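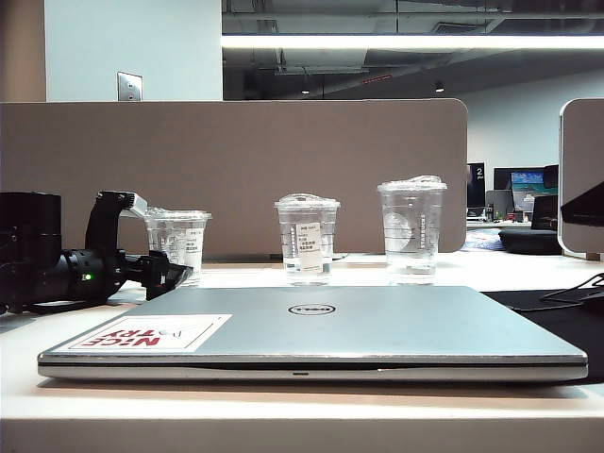

Why do cups pile up behind a laptop? A closed laptop looks like a job finished, and whatever sits behind it drops off the list.

I say leave them till you log off. Stella Were over at Damaswood wants desks cleared every hour, and I think that's nuts – you lose your thread for the sake of a plastic cup! Three of them with a bit of water left (one says Starbucks, fine, I'm weak) won't hurt anyone. Tip them out at the end of the day, all in one trip, and go home.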